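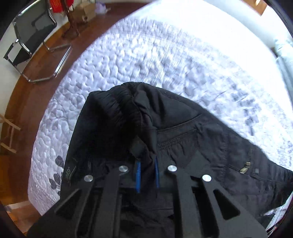
Varura hand-held gripper on a clothing task. The fingers close on the waistband of a pair of black trousers.

Varura Hand-Held Gripper
For recording manipulation examples in homes and workshops

Product group: Data collection tools
Manufacturer: Brunwood
Delivered as: Complete set, assembled and tested
Order code: VAR-1046

Overview

Varura is a gripper that a person holds in the hand and uses to do ordinary work: folding clothes, clearing a table, putting things into drawers. While the person works, the wide-angle camera on the tool records what the fingers do and what is around them. The recordings are used afterwards to train a policy for a robot arm that carries the same fingers.

The main advantage is that you do not bring a robot to the place where the examples are made. One operator can carry the set in a bag, begin recording a few minutes after arrival, and leave the room as it was. For customers who need many different rooms, beds, tables and kinds of light in their data, this saves the largest part of the cost.

The set was first developed for soft materials, and this is still where most of our customers use it. Cloth changes its shape with every touch, so a small number of examples is seldom enough. If you plan to work with garments or bedding, please read also the section on clothing tasks below.

Construction

The body is made of flat matte black plates with large triangular openings. The openings keep the weight low and also let the camera see more of the work surface behind the tool. The plates are held with round-head fasteners which can be opened with the key from the set. No glue is used in the structure, so every plate can be replaced by the customer.

The fingers are slim and blue. We selected this color after trials with several others, as it is found less often on household objects and can be separated from black, white and wood tones without difficulty. The fingers are a wearing part. We recommend to change them after 1000 closings on rough material such as denim or towel, or earlier if the tips have become shiny. A shiny tip slides on thin fabric and the operator begins to press harder to compensate, and this changes the data.

Please do not paint the fingers or put tape on them. If you need another color, ask us before ordering.

Camera and field of view

The lens is a wide fisheye type. The edges of the picture are curved and the corners are dark. This is normal and is not a fault of the lens. The software can work with the curved picture directly or it can straighten the central part, depending on what your training code expects.

A wide view is important for clothing tasks. When the operator takes a waistband, the recording should contain also the trouser legs and the surface they lie on, because the next movement depends on them. With a narrow lens these parts disappear in the moment when the hand comes close.

Clean the lens before each session with the dry cloth from the set. Do not use alcohol.

Recording

Recording starts and stops with one button under the thumb. A short sound confirms each. Every example is saved as a separate file with its own number, so a failed attempt can be deleted without touching the others. The internal memory accepts 1000 examples of normal length. After this the tool refuses to start a new recording until the files are copied.

Opening of the fingers is measured continuously and saved together with the video. The position of the tool in the room is calculated later from the video and the motion sensor. For this calculation the room needs some visible detail. Patterned fabric, furniture and door frames are all useful. A plain white wall with nothing in front of it is the most difficult case, and the operator should avoid pointing the tool only at such a wall for more than a moment.

At the beginning of each session the operator makes one slow sweep over the work area. Please do not skip it. Most files which customers send to us with position errors come from sessions without the sweep.

Clothing tasks

The following advice comes from our own recordings and from the Tinduvau project, a collection of garment examples made in private homes during December and the months after.

Put the garment on a surface that has a clearly different color. Dark trousers on a light bedspread is a good combination. Black on black can be recorded, but the folds are difficult to see and the labels will be less exact.

Take the fabric by a fold. The fingers are narrow and they hold a pinched fold much better than a single flat layer. An elastic waistband is a good place to begin with, as it gathers by itself between the fingers. Zipper pulls, buttons and other metal parts should stay outside the grip, as they can scratch the tips.

Close slowly, at the speed you would use with your own fingers if you were not in a hurry. Operators who are new to the tool usually move too quickly in the first 16 examples or so, and we suggest to put these aside and not use them for training.

Change the starting position every time. Turn the garment, crumple it, throw it again on the bed. If the trousers always lie the same way, the policy will learn this one way and will fail with the next one.

Leave the room as people have it. It is not necessary to take away chairs, boxes or drying racks before recording. Rooms in use have such things in them and the system must learn to work beside them. Papers with addresses, family photographs and screens should be removed or covered for reasons of privacy.

Keep your other hand out of the view, unless your task is defined for two tools. If a second tool is used, both must be started from the same button. See the instructions for paired recording.

Contents of the set

Hand-held gripper with camera, assembled
Blue fingers, one pair mounted and two pairs in reserve
Key for the fasteners
Charger and cable
Lens cloth
Calibration card
Carrying bag
Printed instructions in English

The mounting plate for a robot arm is not included. It is ordered separately, and we need to know the type of your arm before we can prepare it.

Files and software

Examples are copied from the tool by cable. The conversion program is delivered with the set and runs on a normal computer. It checks each file, calculates the path of the tool, and marks the files where the path was lost. Marked files are not deleted, you decide what to do with them. The output can be read by the usual training libraries, and the format is described completely in the instructions, so you may write your own reader if you prefer this.

Maintenance

Check the fasteners weekly if the tool is used every day. They should be tight, but the plates must not bend. After work with wool or fleece, open the fingers fully and remove the fibers from the joint with a soft brush. Store the tool with the fingers open.

If the tool has fallen to the floor, repeat the calibration with the card before the next session, also when no damage is visible.

Service and orders

Repairs in Europe are made by the Mladenović workshop, which also keeps fingers and single plates in stock. For a repair, please write the order code, the number from the inner side of the handle, and a short description of the problem. A sample recording helps us very much.

Prices are given on request. For schools and for orders of more than four sets there is a separate price list.

Related products

Varura paired set, left and right
Varura mounting plate
Reserve fingers, blue, five pairs
Calibration card, large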